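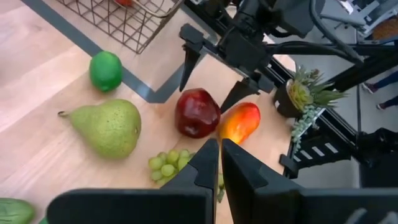 Troven Used Hatchback Listings, version 2

A table of used hatchback advertisements from dealer websites in the Heronness area, cleaned up and put into one format. It was made for comparing asking prices across trim levels and engine types. It can also be used for practice with messy text fields.

Updated April 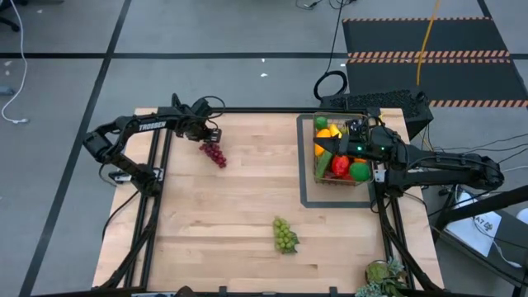 Nanavex Data Desk

What is in it

The main file is listings.csv. Each row is one car as advertised by one dealer. There are 18 columns. A smaller file, sample.csv, holds 1000 rows drawn at random from the main one and is the better place to start if you only want to look at the layout.

The columns used most often:

listing_id – text, unique within this version only
model_year – integer
body – always "hatchback" in this version, kept so older scripts still run
fuel – gasoline, diesel, hybrid or electric
transmission – manual, automatic or blank
mileage – integer, in miles
asking_price – integer, in US dollars, before tax and dealer fees
trim_raw – the trim name exactly as the dealer wrote it
trim_clean – our best match to the maker's own trim name
dealer_code – a short code, not the dealer's name

The rest are described in columns.txt.

Where it comes from

Listings were supplied by some 145 dealers who use the Kinoshita inventory plug-in and agreed to share their feeds. Private sellers are not covered. Dealer names, phone numbers and license plates were removed before the files were put together. VINs were used to find repeated listings and then dropped.

Cleaning

If the same car was advertised more than once by the same dealer, we kept the latest listing. If two dealers advertised the same car, both rows stay in. Prices shown as a monthly payment were set to blank. Mileage given in kilometers was converted and rounded to the nearest mile.

Known problems

- trim_clean is weak for cars with dealer-fitted option packs. Check it against trim_raw before you rely on it.
- Blank transmission does not mean automatic. Some dealers never fill in that field.
- Asking price is what the dealer hoped to get. We have no sale prices.
- Mild hybrids are filed under gasoline by some dealers and under hybrid by others. We left them as they came.

Changes from version 1

Sedans and wagons were moved to their own table. The column "miles" is now "mileage". Listing IDs were made again from scratch and cannot be matched to the old ones.

Use

Free for research and teaching. Please name the Troven listings and the version number in anything you publish. Do not try to work out which dealer is behind a code.

Report errors through the issue tracker, with the listing_id and the name of the column. Fixes go into the next version – we do not edit files once they are posted.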